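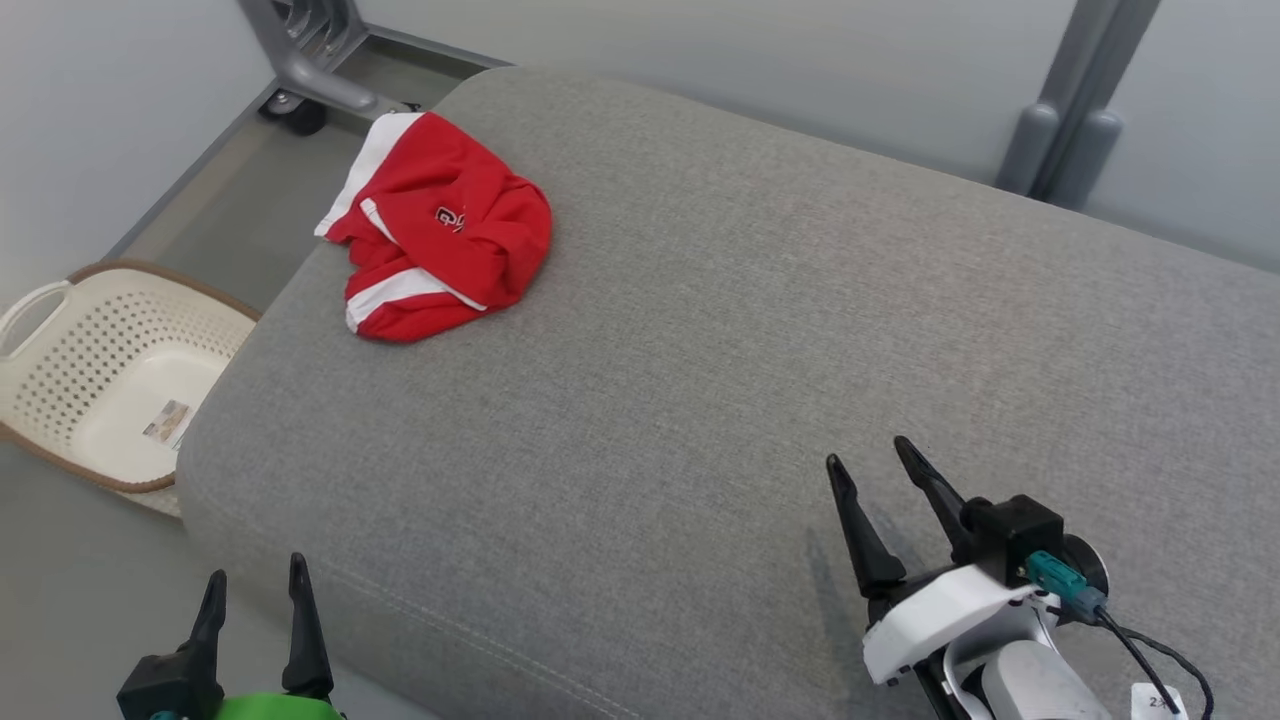
La guía de puestos de Stonlow tiene desde julio un apartado nuevo sobre el estado inicial de las prendas en las tareas de ropa. Hasta ahora cada turno colocaba la pieza a su manera y los registros no se podían comparar entre sí. La norma fija tres posiciones de partida: extendida, doblada una vez y arrugada en montón. El puesto del puf gris trabaja con la tercera, con la prenda roja de franjas blancas hecha un bulto sobre la tapa y el cesto color crema en el suelo, pegado al lateral. Las dos pinzas arrancan a la vista de la cámara de cabeza y ninguna debe tocar la tela antes de la señal de inicio.

El apartado lo ha redactado Hòa Vương con el equipo de Clellov y figura en el manual como regla 43. Cambia también lo siguiente:

Los muebles con ruedas se frenan antes de encender los brazos. Si una rueda no tiene freno, se calza.

Los cables de las pinzas se revisan al empezar el turno, con el brazo parado. Un conector flojo se anota en Goron y el puesto queda fuera de servicio hasta que lo vea mantenimiento.

La velocidad máxima con una persona dentro de la zona marcada baja al 40 por ciento. Vale para todos los puestos, incluidos los de teleoperación - hasta ahora estaban exentos.

Las prendas con cremallera o botones metálicos siguen excluidas en la sala 2.

La versión anterior de la guía deja de ser válida y conviene retirar las copias impresas que queden en los puestos. Las dudas sobre el registro de incidencias van al canal Sebastian, con el número de regla en el asunto.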